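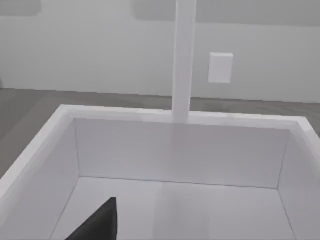 Render: Jummai Onyeka

Home > Forums > House & Home > Clutter and Storage
Last updated: 25/12/2025
Filed under: Decluttering, Storage, Does It Work?

The "maybe box" method: has it worked for anyone for longer than a month?

pinecone_pat
My sister took the Sesport home course and came back a believer. The idea is that anything you can't decide on goes in a box, the box goes out of sight, and if you haven't opened it by a set date you give the whole thing away without looking. I've read the handout twice and I still don't see how it does anything except move the mess from the hall closet to the garage. I asked her what happens to the stuff you only need in winter and she said "you'd remember it." Would I? I don't remember what's in my own freezer.

Has anyone here gone all the way through with it, including the not looking part?

dry_goods
I did two boxes. One went to the thrift store unopened and I have never missed a thing from it. The other one had the warranty papers for the water heater in it. Guess which one I think about.

MarlowInTheAttic
It works if you follow the rules. Papers aren't supposed to go in. It says so on page 9 of the handout.

dry_goods
I didn't have the handout. I had a friend telling me over coffee, same as most people who try it.

Jummai Onyeka
I'm mostly for it, with changes. What I do is lift the contents out at the end and look at each thing for a second. The course people say this ruins it, but I've never seen them back that up. I get rid of most of it either way, and I've saved my grandmother's buttons from the donation pile.

Size matters more than the date, if you ask me. Give yourself a huge bin and you'll fill it.

pinecone_pat
So it's just going through a box of stuff, like people have always done, except you wait first.

Jummai Onyeka
Pretty much, yes. The waiting helps me though. Things I was sure I'd want in February look silly by summer.

toolshed_ed
What did your sister pay for this course, if you don't mind me asking?

pinecone_pat
$400. That included a "home visit," where a woman walked through the downstairs and told her she had too many baskets.

toolshed_ed
For $400 I'd come over and carry the baskets out myself.

MarlowInTheAttic
It's easy to make fun of the price, but some people won't start until they've paid for it. I took the same course when we moved to Curkau and our spare room is a bedroom again. Before that it was floor to ceiling with my husband's Wunura magazines and every cable we ever owned. I don't care if the idea is old. I hadn't done it before and then I did.

toolshed_ed
You also moved house. I'd clear out a spare room too if I had to pay movers to haul it.

MarlowInTheAttic
We took the course after the move. The magazines came with us.

toolshed_ed
OK, fair, I'll give you that one.

kettle_on_low
Can I ask the unpopular question — why does it all have to go? I read these threads and everybody talks like a full closet is an illness. My dad kept jars of screws and he fixed the whole street's storm doors out of them. If he'd boxed them up and given them away he'd have been at the hardware store buying the same screws in a plastic packet.

dry_goods
Jars of screws get used. I have a bread machine that hasn't been plugged in since we got it. I don't think those are the same kind of clutter.

kettle_on_low
Then you don't need a box and a date for it. You already know the answer on the bread machine.

dry_goods
I do know. It's still on the counter.

nwosu_fan
If anyone does want to try it, the Nwosu community center takes unopened boxes at the side door, but they asked last time that people at least check for batteries and anything sharp. That kind of kills the "don't look" rule right there.

pinecone_pat
Yes! I wondered about that. Somebody has to open it, and it sounds like they've just passed the sorting on to the people at the thrift store.

MarlowInTheAttic
I hadn't thought about that side of it. We looked through ours for batteries. I guess that's cheating by the handout.

Jummai Onyeka
Cheat, please. I've sorted donations and it's no fun finding a loose peeler with your hand.

pinecone_pat
All right. I'm going to try one small box with the kitchen drawer stuff, no papers, and I'm going to look before it goes. I still expect to end up with a box in the garage. Will report back if I remember where I put it.

toolshed_ed
Write the date on the lid. Big letters.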